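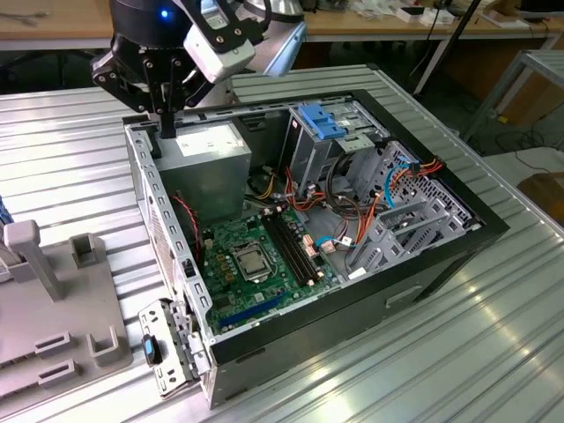

Photo: Fanham Quarterly

The Long Second Life of a First Novel

When Johannes Ntuli delivered the manuscript of "The Adero Road" to his first publisher, he was employed as a night clerk and had shown the work to no one outside his family. The novel was printed in a single edition of 3180 copies, received two short notices in the regional press, and was out of print before its author had completed a second book. It returned to bookstores this October in a restored edition from Matlala Press, with 18 pages of material that the original editor had removed.

The restoration has drawn attention to a writer whose reputation has rested largely on his essays. Readers who know Ntuli through "Letters to a Slow Reader" will recognize the patient sentences and the habit of returning to a single household object until it has gathered the weight of a character. They may be less prepared for the anger of the early work, which follows three brothers across a dry inland district in search of a father who has changed his name.

Ntuli wrote the first draft in longhand, in seven school notebooks, and typed it over the course of a winter. The notebooks were believed lost until the author's sister found them among household papers and placed them with the Vidus Library, where they have been cataloged and may be consulted by appointment. 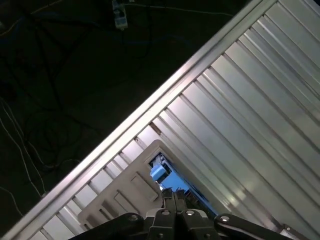
The differences between the notebooks and the printed text are considerable. The 1st edition opens with the brothers already on the road. The draft begins much earlier, with a long account of the mother's kitchen and the letters she keeps in a flour tin. The original editor considered this chapter slow and asked that it be cut. Ntuli agreed at the time, and says in his new preface that he regretted the decision "before the envelope was sealed."

Restored to its place, the chapter alters the reader's understanding of the ending. The youngest brother's refusal to speak to the man they find has often been read as cruelty. With the kitchen scenes before it, the same silence belongs to the mother, who has taught her son to leave certain letters unopened.

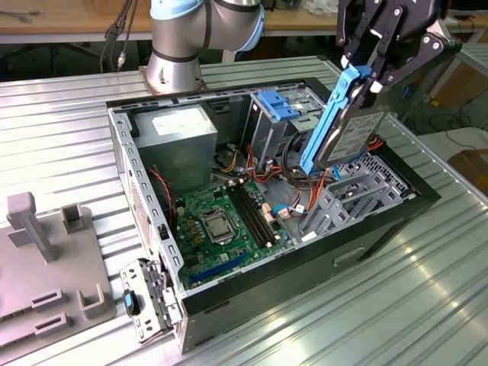
Reading time: 3 minutes

The Matlala edition does not attempt to reproduce the draft in full. Its editors have followed the printed text wherever the author's later changes could be shown to be his own, and have restored passages only where the correspondence indicates that they were removed at the publisher's request. A section of notes at the back of the volume records each decision. General readers may pass over it, but students of the period will find it the most useful part of the book.

The preface deserves particular mention. Ntuli describes his younger self with some severity, noting a fondness for weather and a reluctance to let any person leave a room without a speech. He has nevertheless declined to correct these faults. "The man who wrote it was entitled to his mistakes," he writes, "and I am not certain that I would now make better ones."

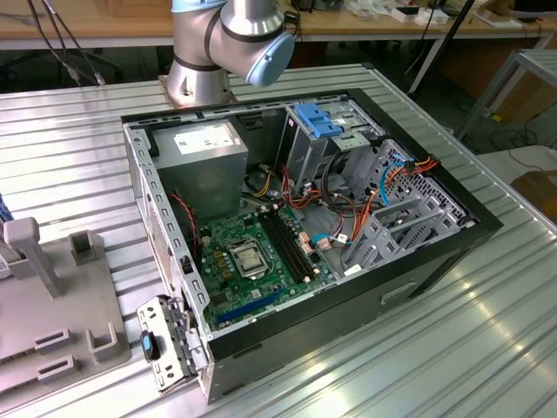 Such restraint has served the novel well. The long middle section, in which the brothers work a season at a brick kiln, remains uneven, and the middle brother is never as fully drawn as the other two. The prose, however, has kept its force, and the dialogue is among the best that Ntuli has written in any form.

Matlala Press has announced that the author's second novel, "A House in Fanham," will follow in the same series. The notebooks for that work are incomplete, and the text will be that of the first printing, with minor corrections supplied by the author.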